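Home | News | Events | Contact
Search this site
Enter keywords

Rullerside Craft Fair Moves to Plallton Hall

25 October 2020

The Rullerside Craft Fair will be held at Plallton Hall this season, the fair office has announced. The hall has space for 30 tables, and entry will be limited to 100 visitors at a time. Face coverings are required.

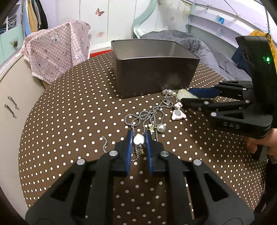

Charms and chain on a polka-dot tablecloth.

The office received 144 applications for tables before the September deadline. Applicants who were not placed will be offered first choice of dates in the spring.

"We thank all applicants for their patience," said Dwayne Park, fair manager. Table fees already paid will be refunded on request.

This site uses cookies. By continuing to browse, you accept our cookie policy. Accept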